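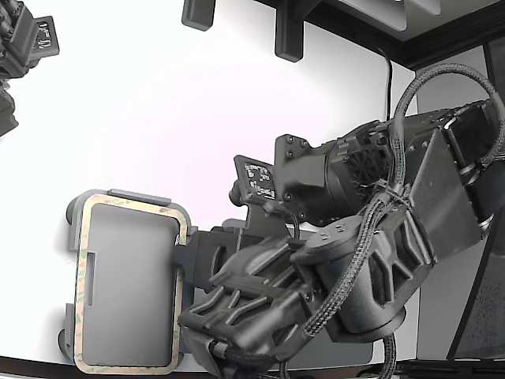
Forum > Workshop and Small Parts > Foam tape on removable panels

pkenriquez
Posted 2022-08-18
I have a gray plastic tray that takes a flat panel with rounded corners. I want to run foam tape around the edge so the panel stops rattling. Trillen sells it in 2 mm and 5 mm. Which one?
Precious Enriquez

Stesholm_Rd
2 mm. The 5 will hold the panel up off the rails and you'll be pushing on it every time. Start the tape in the middle of a long side, not in a corner.

cozma25
Disagree. 2 mm goes flat in a few months. I used 5 on a cover that comes off daily and it was still fine in October. Cut it a little short and let the corners stretch.

Stesholm_Rd
Don't stretch it around corners. It creeps back and leaves a gap. Make small cuts on the inside edge.

pkenriquez
The tray is on the bench now and I can try both.
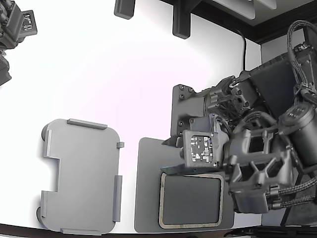 Clearance is what decides this for me. The Trastow sheet says to leave room for the tape on every side, but my tray doesn't have the same edge all the way around. There are raised rails at the top and bottom, and the left side has a rectangular notch halfway down. Do I carry the tape straight past the notch or stop at it?

cozma25
Straight past. Tape ends are where it peels.

Stesholm_Rd
On that we agree. Wipe the panel with alcohol first.

pkenriquez
Ordered a roll of the 2 mm. If it goes flat I'll get the 5.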